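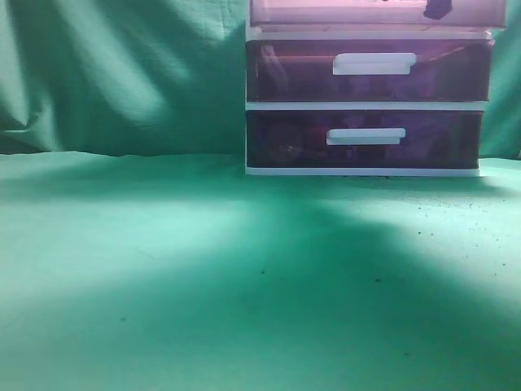
Small drawer units are sold on capacity, and capacity is the least useful thing to know about them. The figure that governs daily use is how long it takes to find an item and put it back, and this depends mostly on the drawer front. Opaque fronts need labels. Clear fronts need none, but they put every stray battery on display. The common compromise is the tinted translucent front, as on the white-framed unit with the purple-maroon drawers, where the contents of the middle drawer come through as faint shapes, a lighter curve toward the left, and no more. I think the compromise is a poor one, and I have owned enough of these units to be tired of it.

The argument for tint is that it hides clutter while still giving a hint of what is inside. In practice the hint is useful only to the person who loaded the drawer, and only for a few weeks. After that a pale curve could be a roll of tape or the handle of a measuring cup. The user opens the drawer to check, which is what an opaque front would have required anyway, except that the opaque front would have had a label on it.

Labels on tinted fronts are rare. Buyers assume that a front they can partly see through does not need one. When I moved to Gristumville I unpacked 246 small items from 4 such units and had labeled none of the drawers in any of them. I then spent most of March opening the wrong one. Two strips of plain paper tape per unit would have prevented it.

The second point is the surface under the unit. A light plastic unit has little mass when half empty, and a pull on an upper drawer tends to move the whole frame before the drawer clears its rails. Cloth underneath changes this. A thick fabric with some nap grips the base reasonably well on a rough table. On a varnished table the cloth itself slides, and the unit rides along with it. The Plunell catalog recommends a rubber mat, and on this I agree with Plunell.
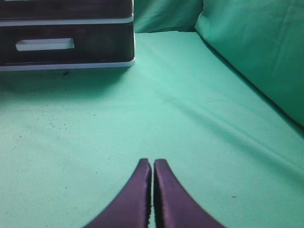 Cloth also collects. Grit, thread ends and crumbs from the bottoms of drawers settle into the nap and stay there, where a bare tabletop would be clean after one pass of a damp rag. A pale cloth at least shows the dirt, and for that reason I prefer it to a dark one. It should be shaken outdoors and then brushed in one direction - brushing back and forth works the fine material deeper.

The third point is the handle. A flat pull that stands out from the front can be worked with two fingers and accepts a label directly above it. Recessed grips look neater in a showroom and fill with dust. The Standeck units I used for some 3 years had recessed grips, and I ended up opening them by the top edge, which bowed the fronts. The older Huamán type, with a plain protruding bar, gave no trouble.

My recommendation is therefore dull. Buy opaque or fully clear, choose a protruding pull, put the heavy items in the bottom drawer, and label everything on the day it is loaded. If the unit is already tinted, treat it as opaque and label it anyway. Paper tape and a soft pencil are sufficient, and the tape comes off without residue if it is replaced once a year.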